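4.2 What the bench took over, and what it handed back

By the second month the technicians at Wolov had stopped calling the work assembly. Assembly was what the arm did. What they did was "setting the table," and the phrase was not meant kindly. A processor has to be placed squarely in its pocket on the gray plate before the gripper can do anything useful with it, and the pocket is exactly as forgiving as it looks. 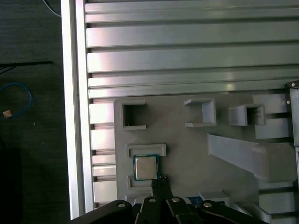 Management had bought the Brindix cell on the promise of 80 boards a shift. The promise said little about the person beside it. Our interviews suggest that the job lost most of its handwork and gained a great deal of standing. One technician told us she used to go home with sore thumbs and now went home with sore feet, and that she had not been consulted on the trade.

The skill went somewhere, of course. Before the cell arrived, seating a processor was the task given to whoever had the steadiest hands, and it carried some standing on the floor. New hires were kept away from it until January at the earliest, whatever month they started in. Afterward the same people were asked to judge whether the machine had done it properly, which turned out to require the same eye and none of the glory. Seven of our respondents described looking into an open case, past the fingers, at a socket they could have filled themselves before the kettle boiled.

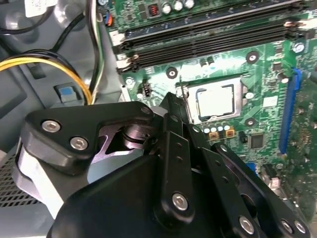 Supervisors read the situation differently. In their logs, each stop is entered as an "operator assist," a term supplied with the Urio scheduling software. The logs hold 923 of these. The technicians' own word for the same event was "rescue," and they kept it in use even in meetings where it was plainly unwelcome. We take the disagreement seriously. Whoever names the stop also decides whose time it used up.

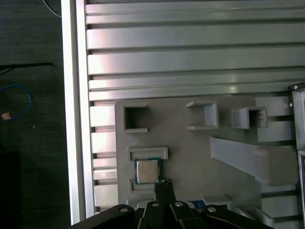

Pay grades, meanwhile, stayed where they were. The Zener site, which we discuss in Section 5, created a new grade for cell attendants and then filled it from outside. Wolov left the old title on the badge and rewrote the description under it, so that "assembler" now covers loading fixtures, clearing stops and signing for work done by something else. Two respondents had asked to see the new wording. They were told it was in the Urio system, to which assemblers do not have a login.

Figure 3. Processor handling at the Wolov cell: chip at the fixture plate (first and third views) and processor in the motherboard socket (second view).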